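Small Masks, Big Canvases: Getting Clean Results From Local Inpainting

Most complaints about inpainting come down to the same thing. The user selects a small region of a large picture, types a prompt, and gets back a patch that is soft, badly lit, or drawn at the wrong scale. The model usually gets the blame. In most of the cases we looked at for this article, the cause was the size of the region passed to it.

Inpainting replaces part of an existing picture while leaving the rest alone. The program takes the picture, a mask marking the area to be replaced, and a text prompt. Noise is added inside the mask and then removed step by step, with the unmasked area held fixed so the new content can match it. Everything hinges on how much of that fixed area the model gets to see, and at what resolution.

Two modes are common. In whole-picture mode the entire canvas is scaled to the working size of the model, the mask is filled, and the result is scaled back up. A face that covers 5 percent of the canvas is then drawn with very few pixels, and no amount of prompt work will put detail into it. In crop mode the program cuts out a box around the mask, scales only that box, fills it, and pastes it back. Detail improves sharply. The cost is context, as the model no longer knows what lies outside the box.

Guilan Shao maintains the masking code in Drendell, a desktop editor that runs open image models on local hardware. She considers the padding value the most neglected setting in the program. Padding is the margin, in pixels, between the edge of the mask and the edge of the crop box. Drendell ships with a default of 100. Shao raises it when the masked object casts a shadow or sits on a patterned surface, and lowers it for isolated details such as a button or a street sign.

"If the grain of a table runs through the masked area, the model has to see enough of it on both sides to carry the lines across," she said. "With a tight crop it guesses the direction. Sometimes it guesses right."

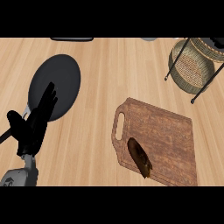
Visible board grain on a light wooden surface in a computer-rendered scene.

Mask edges are the second source of trouble. A hard edge leaves a seam wherever the new content differs even slightly in brightness. A blurred edge hides the seam but lets traces of the old object leak through, which is why a removed coffee cup so often leaves a faint ring. The usual fix is to grow the mask outward first and blur it second. Doing it in the other order softens the part of the mask that should be solid. Goltivel, a plug-in that adds mask tools to several editors, performs both operations in one step and shows the final mask as an overlay before anything is generated.

Denoising strength controls how far the masked area may depart from what was there. At 1.0 the old content has little or no influence, depending on the model and the fill method. At low values the model can only retouch. For removing an object, start high. For correcting a hand or changing a fabric, start near the middle and move in small steps with the seed locked, so that any difference between two results comes from the setting and nothing else.

The fill method matters more than its place in the menus suggests. "Original" starts from the existing pixels. "Latent noise" discards them and needs high strength to produce anything usable. "Blurred fill" spreads the surrounding colors into the masked area before generation starts. The last of these is the best starting point for backgrounds, and the worst for adding a new object that differs in color from everything near it.

Rongrong Guo runs batch retouching at Liang, a catalog studio, and works through 900 product pictures in a typical batch. Her prompts are short. She describes what should be in the box, including the surface and the light, and leaves out the rest of the picture. A prompt written for the full canvas tends to produce a miniature copy of the whole composition inside the mask, a fault that crop mode makes worse.

Guo makes 2 passes on difficult areas. The first uses a wide mask at high strength and settles shape and color. The second uses a narrow mask along the join at low strength. She saves the intermediate file in a lossless format, as JPEG artifacts around the join are picked up and amplified by the second pass.

Color shift is harder to avoid. Encoding a picture into latent space and decoding it again changes the pixels slightly, even where nothing was masked. Etell, a command-line tool for batch jobs, pastes the untouched pixels back over the decoded result by default. Editors that skip this step will degrade a picture a little with every edit, and the loss becomes visible in skin and clear sky first. Check for an option with a name like "composite original" or "preserve unmasked area" and leave it on.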